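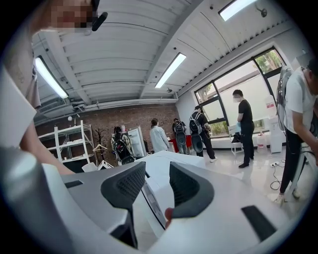
The main room at Andeo, with the brick wall at the back and the fridge open.

Room hire: frequently asked questions
Updated February 16, 2021

How big is the main room?
The floor area is 152 square metres, all on one level. The fire limit is 49 people, including your own staff and anyone helping with set-up.

What furniture is included?
The white shelving unit, the coat rack, the fridge, the small red table and the white tables and chairs are all part of the hire. Folding tables are kept in the storeroom and can be added at no charge if you ask when you book.

Can we move things around?
Yes. Tables and chairs can go wherever you like. Please leave the shelving where it is, as it is fixed to the wall. The fridge can be moved by our staff only, and we need two days' notice to do it. Everything else goes back to its original place before you leave. There is a floor plan inside the storeroom door.

Can we use the fridge?
Yes, for food and drinks during your booking. Take everything with you at the end, including condiments. Anything left overnight is thrown out. If you are running a catered event, ask your caterer to bring coolers as well – it is an ordinary household fridge and fills up quickly.

Can we put things on the brick wall?
No nails, screws, tape or putty on the brick. It is old and the face comes away. Signs can go on the shelving unit with string or magnets, or on the freestanding boards, which are free to borrow.

What about the white floor?
It marks easily. No dark-soled work boots, please, and lift tables instead of dragging them. Spills should be wiped up with water and a soft cloth. The mop and bucket are in the cupboard beside the washroom. Paint, dye and hair colour are allowed only with a drop sheet down.

Where do coats and bags go?
Coats go on the rack. It fills up fast in winter, so larger groups may want to bring a second one. Bags can go on the lower shelves. We are not responsible for lost items.

Do we need to wear masks?
Follow the public health rules in force on the day. We keep a box of disposable masks and hand sanitizer at the entrance.

Is there a deposit?
The deposit is $200, returned within five business days of your booking. For bookings worth more than $1000, we also ask for proof of liability insurance. Kwon bookings (the smaller room upstairs) need no deposit.

Can we cancel?
Up to 14 days before, with a full refund. After that you can change the date once, if the room is free. Dates in September go early and cannot be held without payment.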